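The Odds Drawer, Sheet by Sheet

Most households have a drawer like ours. Ours was in the kitchen at Clakcombe, under the cutlery, and it had not closed properly since January. My sister-in-law Svitlana Hrynyshyn wanted it for tea towels. I wanted it left alone, as a sort of nature reserve. We settled on a compromise, under which she got the drawer and I got everything that had been in it.

So began the Odds Gallery. The rules are simple enough. A few things come out at a time, they go on a plain surface, and whoever is passing has a go at saying what they are. If they can be named they go to where they belong. If they can't, they go back in the tin for another month and we all pretend this is a system.

I've put up one picture and left the rest as write-ups, partly for speed and partly on account of how many ways there are to look at a curtain hook. Scroll at your leisure.

SHEET ONE: THINGS WITH A HOLE IN THEM

Washers, mainly. Rubber ones gone hard, fibre ones gone soft, and a brass one that Rostyslav Maksymiv identified as "for a tap" with the confidence of a man who has never changed a tap. Also a bone button from a coat none of us remembers owning, and a small ring that turned Honeylyn's finger green within the hour. The washers are in a jam jar. The button is in my pocket. The ring has been spoken to.

SHEET TWO: KEYS

There are 28 of these. I counted because Svitlana bet me there were more. Not one opens anything in this house, including the key with a paper tag reading "front door". Which front door? It has outlived the person who knew. Fedir Maksymiv spent a contented evening trying the lot on the shed, the meter cupboard and a suitcase, and the suitcase opened, though it then emerged that the suitcase had never been locked.

All kept. You don't throw away keys. I couldn't tell you why, but I've never met anyone who does.

SHEET THREE: THE AWKWARD SQUAD

I had high hopes of this lot. They look like parts, and parts come from something, and the something ought to be somewhere in the house making a funny noise. I laid them out before breakfast and they were still there at supper, having drawn an audience and a good deal of speculation. 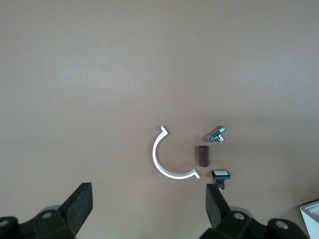

Sheet three: white plastic arc with hooked ends, short brown cylinder, shiny metal fitting, push button in black and white. Any offers?

The arc had the most admirers. It's a thin band curved into a letter C, with a little hook turned outwards at each tip, and everyone who saw it was certain they'd seen one before. Fedir said lampshade. Honeylyn Maglaya said it was off a fan, then off a potty, and then withdrew both. Daryna Hutsuliak said it clipped round something round, which was hard to argue with and no help at all. My own vote is for a kettle we once had, a Grinetti, which shed bits throughout its working life and never seemed to miss them.

The brown cylinder is a puzzle of the quieter sort. It stands up nicely on its end and has a bit of a shine down the side, with a reddish tinge if you're feeling generous. Rostyslav thinks it's a furniture plug. Svitlana thinks it's a sweet. Neither was prepared to test the theory.

As for the metal fitting, that one has ambitions. It looks like a small pipe connector, or possibly a coupling in the T-shaped line, with stubby ends sticking out in different directions as though it couldn't decide where to send the water. If it is water. Fedir has asked to keep it "in case", and I have written that on an envelope, since an envelope marked "in case" is the highest honour the tin can give.

Then the push button. I have a soft spot for a button. White on top, black underneath, with a short stem, and it must once have started or stopped something that mattered to somebody. Daryna has pressed it several times since and reports that the house remains as it was.

Verdict on sheet three: back in the tin, apart from the fitting, which has its envelope.

SHEET FOUR: CABLES, SHORT

Everyone has long cables and can explain them. These are the short ones, too short to reach from any socket to any object. Two are identical, which suggests a purchase. One has a plug the shape of a bean. Honeylyn took the bean home to try on her Brumora radio and brought it back the following evening without a word, so I assume that's a no.

SHEET FIVE: PAPER

Instructions for a Stoyanova hand mixer we don't own, in a great many languages, all of them telling us not to put it in the bath. A raffle ticket, number 700, pale green, for a raffle that must be over by now. A list in my late aunt's handwriting that reads "string, eggs, ask about the other one". I have read that list more times than I'd like to admit. She did get the string. It was in the drawer too, in a ball, and it's been promoted to the hook by the back door.

SHEET SIX: ALLEN KEYS

Eight, in every size except the one for the wobbly chair.

SHEET SEVEN: THINGS THAT WERE IDENTIFIED

A short sheet. The little plastic foot belonged to the toaster, which now sits level for the first time in years and looks rather smug. The suction cup went back on the bathroom shelf and stayed there until the evening. The flat grey peg was Daryna's, from a board game, and she was so pleased to have it back that we had to play, and she won, and I'm sorry I ever found it.

The drawer itself is now full of tea towels, ironed and folded, and slides open with one finger. I've noticed two rubber bands and a stray battery on top of them already. I haven't mentioned it to Svitlana.

If you recognise anything on sheet three, particularly the arc, do leave a note underneath. Guesses are welcome, but please don't say lampshade. We held it up against all the lampshades.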